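Seven Nights on the Water: A Guide Talks About Carkel

The owner of Idside, a small company that runs walking and boating trips, has been taking visitors to the Carkel islands for ten years. We spoke after her winter season ended in February.

"Most people come for the ferry ride and then find out there are four islands, and only one has a bank," she said. "I tell them to bring cash, and half of them do."

Her usual trip lasts seven nights. Guests sleep in a guesthouse called Bhatia, above the harbor, for the first four and then move to cabins on the north side. The walking is not hard, but the paths are stony and the weather comes in fast.

"You can start out in a T-shirt and be in a raincoat by lunch," she said. "Good boots matter more than a good coat."

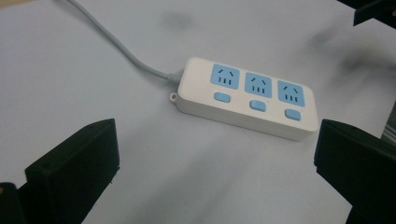
Packing is the subject she gets the most mail about. Her own list is short — two pairs of socks for each walking day, a hat, a flashlight and a dry bag. The cabins have one wall outlet each, so she also asks every group to bring a power strip, and one with three outlets is plenty for a cabin. "Phones, a camera battery, somebody's reading light," she said. "Check the plugs before you leave home. The store at the harbor sells adapters, but it closes at noon."

Food on the islands is simple. Breakfast is bread, eggs and smoked fish, and dinner is whatever came off the boats. She said vegetarians do fine if they write ahead.

The crossing to the outer island is made on the Flident, an old mail boat that still carries parcels. It does not run in high wind, and she keeps a spare day in the plan for that.

"People get upset about losing a day," she said. "Then they go down to the harbor, have coffee, talk to the crew. I've had guests write to me later and that's the day they write about."

She is adding a shorter trip next year, with four nights at the guesthouse and no cabins. Bookings for it open in the fall.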